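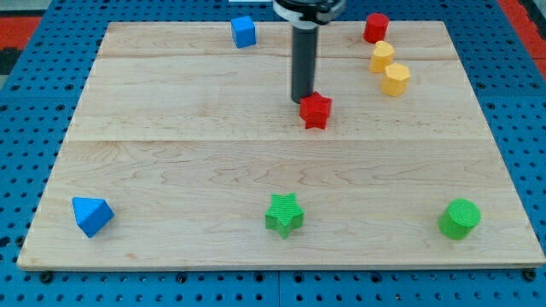 How many demonstrations should you record before training a block-pushing policy for the first time?

Start with 224. At Drundcombe we found that number gives a first policy you can judge, and it takes one operator two days.

Setting up

Use eight blocks on a flat board, in plain colours and simple shapes such as stars, cylinders and hexagons. Fix the board before you begin and leave it where it is until the whole set is recorded. If it moves, note the episode number and start a new batch.

Lower the finger until it clears the board but still meets the side of a block. Write the height down. Theda Rieger keeps ours on the first line of the Skoryk settings file.

Recording an episode

1. Scatter the blocks by hand. Don't tidy them into rows.

2. Read out an instruction, for example "push the red star to the green star" or "move the blue cube to the left of the board".

3. Start recording, then bring the finger in behind the block, on the side away from the target.

4. Push slowly. If the block turns or slips off the finger, back away and come at it again -- keep the recording running. Corrections are worth having.

5. Stop when the block reaches its target, and lift the finger.

6. Save the instruction with the episode, in the words you used.

You don't need to scatter the blocks again every time. Carry on from where they ended up and do a fresh scatter every 10 episodes.

Wording

Ask a second person to write half the instructions. Sioned Powell says "nudge" and "slide" where I would only say "push", and the later policies coped better with new phrasing once her batch was in.

What to throw out

Delete an episode if a block fell off the board or the operator pushed the wrong one. Slow or clumsy episodes can stay. If the wrong block was pushed cleanly, you can relabel it with what was done -- mark it as relabelled in the notes column.

Copy each batch to the shared drive before starting the next.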